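Home | Hire | Rooms | FAQ | Contact

Zustcombe Hall table and room hire: common questions
3 min read
Print | E-mail this page

How far ahead do I book?
Five days min for weeknights, more in July when the craft fair takes over. Ring if it's urgent, we can sometimes squeeze you in.

What does it cost?
Locals $19 an hour, everyone else a bit more. Kitchen is extra. Bond comes back within seven days if the place is left tidy.

Is the kitchen included?
No, see above. Urn and fridge yes, oven only if you ask when you book.
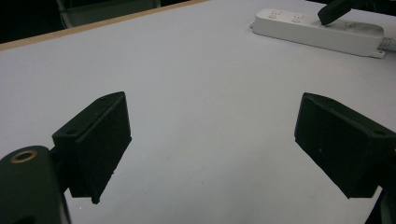
Can we do crafts, painting, glue etc?
Yes but bring your own covers. Paint and glue are fine in the Santoso Room, not in the main hall, the floor there was only just redone. The tops are pale grey-white and every smudge shows up, so wipe down before you go, and go easy on the wood strip along the edge. No craft knives without a cutting mat please. Glitter is a no. Sorry.

Can I stick things on the walls?
Blu Tack only, and only on the painted bits. No tape, it takes the paint of.

Parking?
Three spots out front, then the street. Don't block the Flornus driveway next door, they will tow.

How do I get the key?
Lockbox at the side door. Code comes by text the morning of your booking. Put it back after and scramble the numbers.

What if I need to cancel?
Let us know asap. Full refund up to 5 days before, half after that. No-shows loose the lot.

Is there wifi?
Yes, slow. Password is on the noticeboard.

Prices and times last checked 30th October.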